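July 16, 2022

Up at 5 to sit by the marsh at Brusstead, and for once I beat the dog walkers. I was after the muskrats again. Rosimeire Guimarães swore there were kits in the big lodge on the north side, and I've been telling her for weeks that I'd only seen adults. Well, she wins! I counted 4 of them, little dark things paddling along the cattails and squeaking at each other like wet sneakers.

I always thought a muskrat was a kind of small beaver (I said so to my nephew in April, sorry kid) but the book says they're much closer to voles and lemmings. The tail is the way to tell. A beaver's is flat like a paddle, and a muskrat's is skinny and flattened side to side, so when it swims you see it wiggling along behind. I watched one cross the whole channel that way with a stalk in its mouth.

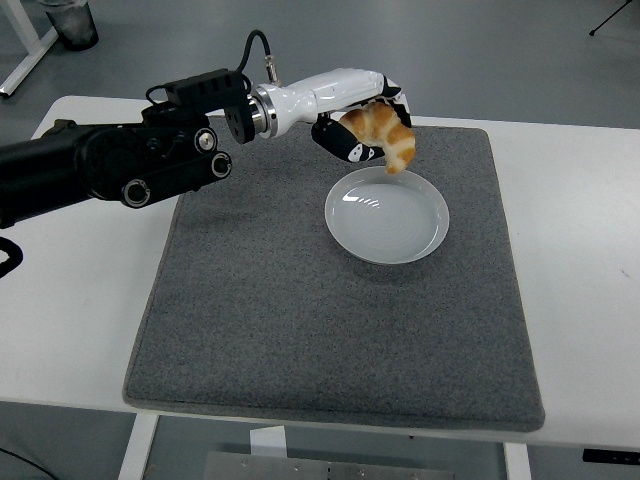
The mother, or who I'm calling the mother, kept bringing cattail roots up onto a flat mat of chewed stems and eating them there, turning them around in her front paws. She didn't mind me at all until I sneezed. Then slap, gone, and all the kits after her. I read that they can stay under for fifteen minutes, so I sat there like a fool watching the water and my left foot went to sleep.

No mink today, thank goodness. I saw one slinking around the culvert on the Sarkidmont road last week and I know everybody has to eat, but I'd like these four to get a bit bigger first.

It was 59 degrees when I got there and I'd worn shorts - dumb. Mosquitoes had a wonderful morning. I must have 2,000 bites, and most of them are on my ankles.

Stopped at Talesent on the way home for new bootlaces and they only had brown, so now I have one brown and one black. Called Rosimeire to tell her about the kits and she was very nice about being right. She wants to come along next time and bring her good binoculars, and I said fine as long as she doesn't talk. We're going Tuesday if it doesn't rain.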